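Sorting the small stuff

June 2022

I have been putting off the small stuff since we moved in. The furniture got placed in the first week, the kitchen took a weekend, and the books went up on the shelves in no order at all, where they still are. What remained was the kind of thing that lives in drawers, pockets and the bottoms of bags. Most of it had been tipped into whatever was open when the old apartment was being cleared, and I carried it here in March and pushed it under the desk.

By small stuff I mean keys, adapters, thermometers, spare buttons, batteries, hex keys, the plastic feet that come with shelves, and anything with a plug on it that isn't a full cable. I don't own a lot of any one of these. Together they had filled two shoeboxes, a biscuit tin and a canvas bag.

The plan was to empty everything and sort it in one afternoon. I have tried the other way, which is to do a drawer whenever I have ten minutes, and all that happens is that things from one drawer go into the next one. I wanted to see all of it at once.

I put a patterned cloth down and got out the clear plastic bins. I bought these from Magesa two years ago for winter hats and they have been used for everything except winter hats. They are see-through enough that you can tell roughly what is inside without taking them down, and they wipe clean. The smaller boxes I had before were from Suleo, and the lids split at the corners within a year, so I gave up on lids. An open bin on a shelf works fine for me. I dust it when I dust the shelf.

My rule for the first pass was that I wouldn't decide anything. Everything hard and smaller than my hand went into a bin. Paper went in a pile on the chair. Fabric, string and ribbon went in the canvas bag, which by then was empty. This took less than an hour and was pleasant work. I had the radio on.

The second pass was the slow one. I took things out of the bin one at a time and asked where I would go looking for them. I don't mean where they ought to be kept. I had the thermometers filed in my head under "bathroom," but when someone is ill I go to the kitchen first, because that's where the medicine is, and then I walk to the bathroom annoyed. So that sort of thing now goes in the kitchen.

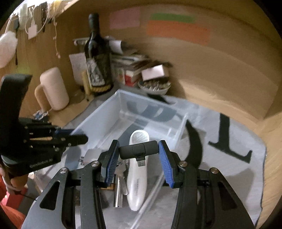
The hardest group was the electronic bits. A cable is easy enough, because you can look at both ends and know what it does. The short things that plug straight into a phone or a laptop are another matter. I have bought several over the years, used each of them for a month, and then changed phones. None of them say what they are in letters I can read without a flashlight. I went through mine by plugging each one into the laptop and waiting to see if anything came up. If something came up, it went in a small zip bag with a strip of masking tape on it saying what it was. If nothing came up I tried it on the phone. If nothing came up there either, it went in the electronics recycling bag.

I'd recommend the masking tape. I used to have a label maker, a Jivitz, and the labels looked very good, but the cartridge ran out and I never bought another one, so for a long time I had half a system. Tape and a marker never run out at the same time, and you can peel the tape off when you change your mind. I have changed my mind twice already.

Keys were next. I suspect everyone has a bunch of keys they can't place. I walked around with mine and tried every lock we have, which includes the mailbox, the bike locks, the storage cage in the basement, the filing cabinet and a suitcase. That matched more of them than I expected. The basement cage turned out to have a spare, which I had assumed was lost and had been feeling bad about. The leftovers fell into two groups: keys that are clearly for a front door, and tiny flat ones that are clearly for luggage or a diary. I kept the door keys in a labeled bag for one more year, in case one belongs to a relative. The tiny ones went in with the scrap metal.

I know some people would say to throw out the door keys too. I read a long thread about this on the Bakden forum, where one person claimed to have sorted 1,702 items over a winter and to have regretted throwing out only 5 of them. I believe it. I also noticed that two of the five were keys, so mine are staying for now.

Batteries I tested and dealt with straight away. Good ones went in the kitchen drawer, standing up. Dead ones went into a jar by the front door, and the jar goes with me when I go to the grocery store, which has a collection box near the carts. If the jar isn't by the door I don't take it. I have lived in three places and this has been true in all of them.

Then there was what I would call the hardware: screws, shelf feet, hooks, the wrench that comes with a bed. I used to keep each set with a note saying which piece of furniture it came from. The notes had all come off. I looked at the bed and the shelves and they were standing up without any of it, so I kept one small jar of mixed screws, the hex keys on a ring, and the picture hooks. The rest I gave away in a bag marked "odds and ends" and it was gone from the lobby by the next morning.

Where it all ended up, for anyone who likes to know this kind of thing:

Kitchen, second drawer: batteries, tape, marker, scissors, flashlight.
Kitchen, medicine shelf: thermometers, tweezers, bandages.
Desk, top drawer: adapters in their bags, memory cards, one charging cable for each type of plug.
Hall, hook rail: keys in use.
Hall, clear bin on the shelf: spare keys, bike lights, luggage tags.
Closet, toolbox: hex keys, screws, picture hooks, tape measure.

I wrote this list on a card and taped it to the inside of the closet door. It felt a bit silly at first, but I have checked it three times this week, once for the luggage tags and twice for the flashlight.

As for cost, I spent 948 yen on zip bags and a new marker, and nothing else. I did look at drawer organizers, the kind with adjustable walls. The set that fit our kitchen drawer was a little over 3,000, and I couldn't think what it would do that two cut-down cereal boxes wouldn't. The cereal boxes are in there now. They aren't pretty, and one of them has a cartoon bear on the side that faces you when you open the drawer. I may cover it with paper at some point.

The parts I haven't done are the paper pile, which is still on the chair, and the canvas bag of ribbon and string. Paper is a different sort of job, since you have to read it. I started on the top inch and found two warranties for things we no longer own and an instruction booklet for a fan. I put the booklet next to the fan. The rest will have to wait until there is a rainy day, and the forecast says there are plenty coming.

One small practical note if you try the one-afternoon version. Eat first, and stop the second pass when you start putting things in the "not sure" corner without looking at them properly. I got to that point at half past five and kept going anyway, and the next day I had to take out most of what I had done in that last half hour and sort it over again. A luggage tag had gone in with the batteries, and the good tweezers were in the jar of screws.

The second clear bin is now empty and back on top of the closet. I'm going to try keeping winter hats in it.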